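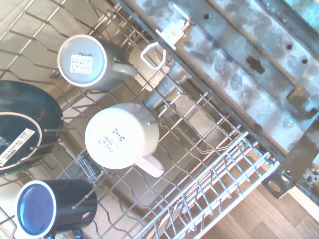
Vunura Mutual finally sent its offer on the Storkville burst-pipe claims. There are 172 households in the class, and the letter is 2 pages, one of which is the fax number. My kitchen claim has been "under review" so long that I now read their mail standing at the dishwasher. The gray mug upside down in the rack still has the sticker on its base, and there's more fine print on it than in the offer.

Print | E-mail

2/ The offer pays 100 percent of "agreed losses." Vunura decides what's agreed.

3/ Farooqui, the firm acting for us, wants replies by the end of October. Viltedton policyholders are covered too, if they signed before the second flood.

4/ I'm voting no. Then I'm faxing it, once I find a fax machine.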